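Monday, late

I should be asleep, but my head is still full of thread, so I'm writing this at the kitchen table with the last of the soup.

We got the new result today. Well, Keegan got it first, because he was the one sitting at the terminal when the overnight training run finished, and he had the decency to wait for me to take my coat off before he started waving. The policy that was trained with the wrist views added in beats the one that only gets the overhead endoscope, and it beats it on exactly the step we've been stuck on since I joined the group: picking up the needle when it's lying at a bad angle.

I want to get the reasoning down while it's fresh, because Annick will ask me on the call and I always go blank. Our old model learned from the main camera alone. From up there a needle lying flat is a few bright pixels, and half the time the instrument's own shaft is between the lens and the thing you want. The people who made the demonstrations could cope (they're surgeons, they've got years of knowing where the needle must be) but the network had nothing to go on. So it learned to reach confidently to nearly the right place. Nearly! I must have watched it pinch the air a hundred times this spring.

The small cameras close to the tips give a completely different kind of picture. It's narrow and full of glare, and the instruments take up a ridiculous amount of it, but the needle is right there.

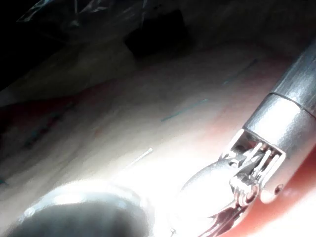

Wrist view with the jaws close to the tissue. The thin bright strand left of the jaws is the sort of target the policy has to find.

Liviu was against the wrist cameras at first, and he had good reasons. The glare washes out the jaws, and he thought the network would latch onto highlights and call them needles. We spent most of an afternoon arguing about it in front of the whiteboard, and I came out of it thinking he was probably right. What saved us was Rizwan's idea of randomly brightening and dimming patches of the wrist images during training, so that no one highlight could be trusted for very long. It's such a simple trick. I tried it mostly to be polite, and now it's going in the methods section with its own heading.

The numbers, so I have them somewhere that isn't a sticky note: 569 demonstrations in the training set, collected over 16 sessions. We trained the same network from 5 different random seeds so we couldn't fool ourselves with one lucky run. The wrist-view version came out ahead on the pickup step in 4 of them. The fifth was basically a tie, and I'd like to know why before anybody writes the word "consistently" in the abstract. Liviu has already written it. I have already crossed it out.

Oh, and the names are settled. The wrist-view model is Drilau and the old one is Kullach, after two villages Liviu says he once cycled through on the same wet day. I voted for "A" and "B" and lost.

After lunch I went through the harder clips one by one with the lights off and my feet on the spare chair. I love this part of the job more than I probably should. You stop seeing pictures and start seeing little problems: which strand is on top, where does that end go, is this thread the one we're about to pull or one that's already been placed?
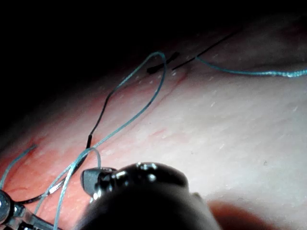 Thread is the next mountain. A needle is stiff, so once the model knows where one end is and which way it points, it can make a decent guess at the rest. Suture bends however it likes, and a blue loop can pass close to a black strand and leave the model with no idea which is which. Drilau still mixes them up. When I plotted where its attention went, it jumped from one color to the other right where they come together, and then wandered off along the wrong one as happy as can be. I laughed out loud and Keegan came over to see what was funny, and then we both sat there for ages trying to work out how we'd fix it.

My best idea is to have the model predict the whole path of the thread as a side task, even the bits hidden under an instrument. Keegan's is to give it a short memory, a few seconds of past images, so it can remember where a strand went in. His is better, I think, though it's going to make the training a lot slower. We might try both. Vernon says we can have the Eltholm machine overnight until the end of June if we don't fill the disk again (that was me, and he knows it was me).

To do tomorrow: rerun the odd seed, send Annick the attention plots, ask Rizwan whether his patches should be bigger for the thread clips, and find out who has the key to the Doucette room. Also buy milk.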